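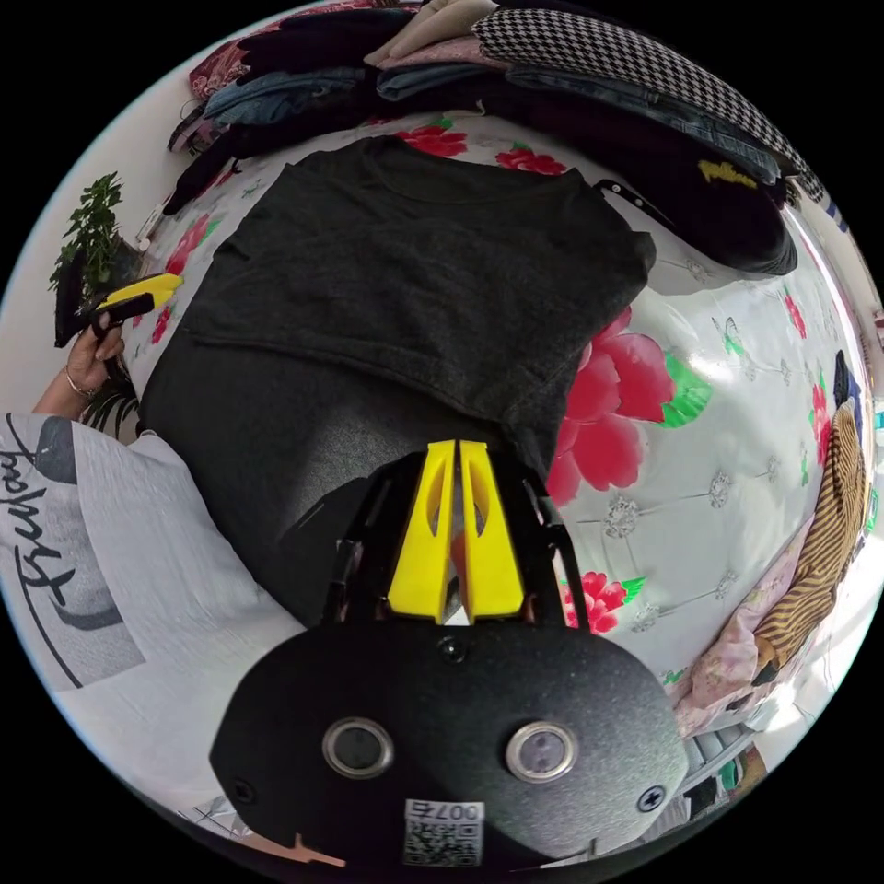

Dark gray T-shirt, folded, on a flowered sheet.

FOR IMMEDIATE RELEASE

Cosetti Giveaway Hop Returns in October, Blogger Sign-Ups Open Now

Fluvitstead - Cosetti, the family blog network, is bringing back its fall giveaway hop this October. 36 blogs on board so far. Room for more. Sign-ups close Friday at 6 p.m., and the linky goes live the same night.

Last year's hop pulled in 1406 entries across all the blogs, and the organizers want to beat that.

"We had people emailing us in the spring asking when it was coming back," said Jana Mühlbauer, who runs the hop for Cosetti. "So, it's back. Bigger grand prize, fewer rules. Please read the rules anyway."

How it works. Each blog hosts its own giveaway, minimum prize value $25, open to US readers at least. Canada is up to the host. Readers hop from blog to blog and enter as many as they like. Every blog in the hop also carries the grand prize form, same form everywhere, so one entry per person no matter where you fill it out.

Grand prize is a $778 shopping credit from Diekmann, the kids' clothing and bedding shop. Two runners-up get a Cikcombe craft box each. Winners drawn by random number and emailed by Rajitha Biswas at Cosetti. They have 48 hours to write back or we draw again. Check your spam folder, last year we lost a winner that way.
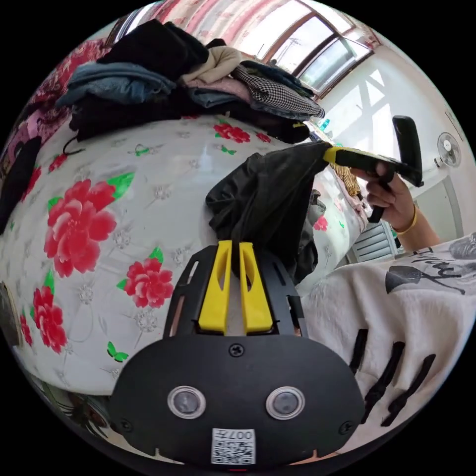

Bloggers get 2 free links for posting the announcement - one to your blog and one to a Facebook or Twitter page, your pick. Extra links are $3 each. Don't want to post the announcement? The fee is $5 and you still get your blog link. Payment has to be in before the linky goes up, no exceptions this time.

Host blogs need to be at least three months old and family friendly. No giveaways that make readers buy something to enter. Put your prize, it's value and the shipping terms in the sign-up form, all three, or the form gets kicked back to you.

"I met half my regular readers through this hop," said Annelore Ackermann, who has hosted twice and is signed up again. "It's a busy week but its worth it."

The button code and announcement text will go out to all hosts by email once the list is final. Hosts who need a prize sponsor should say so on the form and Tormod Løken will try to match them up. First come, first served, and the sponsor list is short.

Press and sponsor questions: Njoroge Waweru, Cosetti, through the contact form on the hop page. Replys within one business day.

###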